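Notebook, Skendine Snow Office
Saturday, 6:40 a.m. Entered by L. Pellegrini

Overnight observations at the Bralham lift board and the lower study plot. Copies to C. Kaufmann (patrol) and M. Moschos (grooming). Sky overcast at first reading, wind light from the west, visibility to the mid station only.
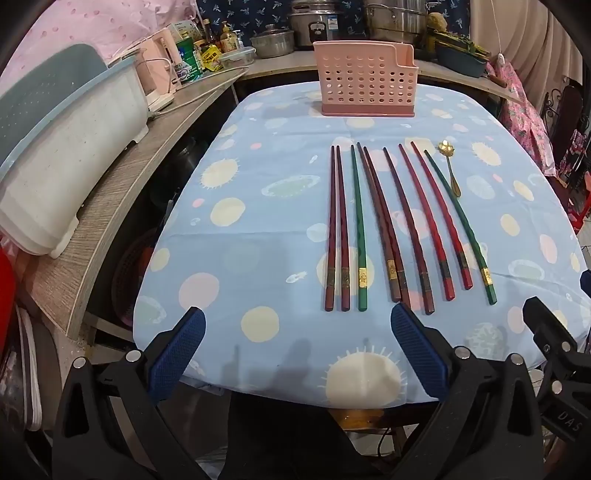
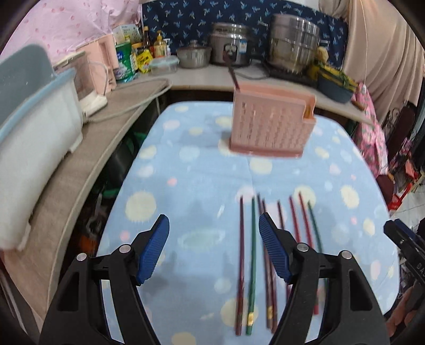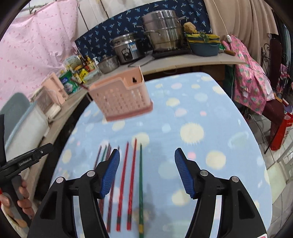
Chopsticks on the blue tablecloth.

Board reading and core

New snow on the Bralham board stood at 40 centimeters when the office opened. The board was cleared at close of operations yesterday, and the figure is therefore a single overnight total. The lower plot was not cleared on schedule and its reading has been entered in brackets. It should not be used in the public report.

Two cores were taken from the board. The first lost material at the base and was discarded. The second was weighed and gave a density near the heavy end of what this office sees in a west flow. The snow was moist in the top hand's width and drier beneath, which agrees with the warming recorded after 3 a.m. Cyrill reports the same layering at the top of the Arach chair, with a thin crust on the windward side.

Rain line

The rain line reached its highest point shortly before 4 a.m. and then fell back. The Theodorakopoulos car park received rain for most of the night. D. Triantafyllou walked the lower trail at 5:30 and found the surface saturated, with standing water at the culvert crossing and a soft shoulder on the downhill side. The trail remains closed. Review again at noon.

The upper gauge logged rain for a period when the board beside it was plainly collecting snow. I believe the heater is melting the catch and the logger is recording the melt as rain. Same fault in May, when it was put down to the cable. The cable has been replaced in the meantime, so the cable is excluded.

Wind sensor, Arach ridge

The sensor showed 69 kilometers per hour in gusts until 2:15 a.m. and then zero for the remainder of the night. Rime is the likely cause. The flat line has been removed from the working sheet and retained in the raw file. Gwenllian Penry will inspect the mast with the first patrol, weather permitting, and is asked to note which side the rime has built on before knocking it off.

Snowmaking

Guns were shut down at 11 p.m. on wet-bulb temperature. The reservoir gauge reads 567, against a full mark of 800. Manolis would like to hold the balance for the Skendine home run, where the base is thinnest below the second bend. I have no objection. A restart is unlikely before the colder air arrives.

Opening recommendation, sent 7:05 a.m.

Bralham lift: open, upper trails only.
Arach chair: hold pending mast inspection and patrol clearance.
Home run: closed.

Outstanding

Ask for the spare heater thermostat again.
Clear the lower plot before close today and initial the sheet.
The second core tube has a dent at the cutter and sticks in dense snow. Marked with tape.
Cyrill to return the long probe to this office.

L.P.

Filed under: Mountain Operations > Snow Office > Notebooks
2 comments | 5 shares

Recent entries
Rime on the Arach mast: what to record
Culvert crossing, lower trail
Reservoir levels and the home run
Core tube care and cleaning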